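Clovham CL-7 Analog Multiplexer Evaluation Board
User Guide, revised 24/04/2019

4. Setting Up the Board

4.1 Before You Start

The board is shipped with both supply jumpers removed. It does not power up until J2 and J3 are fitted. Read this section to the end before connecting a supply.

Required equipment:
Bench supply, 3.3 V, current limit adjustable
Signal generator with 50 ohm output
Oscilloscope, two channels
Lalla control cable (supplied)

CAUTION: The switch inputs are sensitive to static discharge. Wear a grounded wrist strap and keep the board in its shielding bag until step 1.

4.2 Connecting Power

1. Place the board on a flat surface with the Crenshaw edge connector facing away from you.
2. Set the bench supply to 3.3 V and the current limit to 400 mA. Leave the output off.
3. Connect the ground lead to TP1, then the positive lead to TP2.
4. Fit jumper J2. Leave J3 open for single-supply operation.
5. Turn the supply output on. LED D1 lights green.

NOTE: If D1 stays dark, turn the output off and check the polarity at TP1 and TP2. The reverse protection diode blocks current but does not light an indicator.

The supply must be stable before any signal reaches the input connectors. A signal applied to an unpowered board can feed the supply rail through the input clamps – the board may then start in an undefined state.

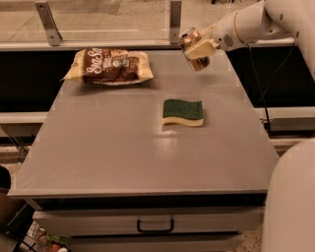
Stukau adds that on its own benches the generator output stays disabled until D1 has been lit for 2 seconds, and that the same delay is written into its test scripts. The delay is not required by the design, but it is recommended where the supply has a slow ramp.

4.3 Connecting the Control Cable

6. Turn the supply output off.
7. Insert the Lalla cable into header J5 with the red stripe toward pin 1.
8. Connect the other end to the host adapter.
9. Turn the supply output on and run the link test from the host software.

The link test reads the board ID register. A correct reading is 3,512 in decimal. Any other value means the cable is reversed or the adapter is set to the wrong logic level.

CAUTION: Do not insert or remove the cable at J5 with the supply on.

4.4 Checking a Signal Path

10. Select channel 1 in the host software.
11. Apply a 1 kHz sine wave, 1 V peak to peak with a 1.65 V offset, to input S1.
12. Probe S1 and output D with the oscilloscope.
13. Confirm that the two traces match in shape and level.
14. Select channel 2. The signal at D should drop out.

NOTE: A small residue at D after step 14 is normal with long probe leads. Use the ground spring on the probe – the clip lead picks up enough noise to hide the off-state level.

Repeat steps 10 to 14 for the remaining channels. For dual-supply operation, go to section 5 before fitting J3.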